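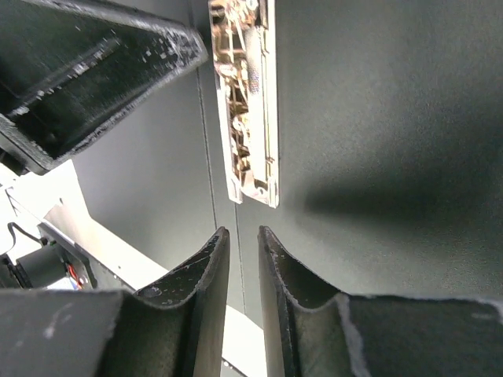 Prindville Holiday Lets

Listing records for 453 self-catering cottages and apartments in Prindville and Mavdale. Version 2, August 4, 2020.

Fields
id: integer
sleeps: integer, cots excluded
pets: yes, no or ask
changeover: day of week
min_nights: 3 unless the owner set another value
rate_low, rate_high: weekly, cleaning fee included

Known gaps
rate_low is blank for 12 records. Sanna listings carry the village name only, with no street.

Source
Owner forms, typed in by hand. Corrections to Gerardo Leone.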